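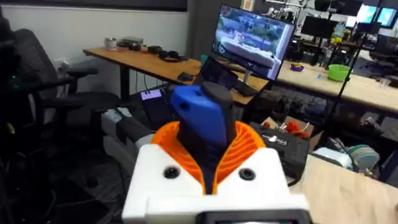 Wandembridge Street Names

A table of street and lane names in the old borough of Wandembridge, with the spelling used on council maps, earlier spellings where known, and the origin of the name if a source could be found. Compiled by Damián Esquivel and Lakmal Wickramasinghe. Last updated 15th July.

Contents

streets.csv holds 2,230 rows, one per name. Of these, 43 have two competing origins and are repeated in disputed.csv with both sources.
sources.txt lists the rate books, parish registers and directories we used.

Columns

name: current spelling
former: earlier spellings, separated by semicolons
origin: person, trade, landform, ship or unknown
source: key from sources.txt
confidence: 1 to 5, where 5 means a written record made when the street was named

Known problems

Laneways closed before the tram depot was built are mostly missing. Apostrophes were dropped in the council file and have not been restored. Pathirana Court and Pathirana Close share a source key, but the register only mentions the Court. Rows with confidence 1 rest on local memory and should be checked before you quote them.

Colour codes in the old map index were not transcribed.

Licence

Free to use and adapt with credit to the compilers. Corrections are welcome if they come with a page reference.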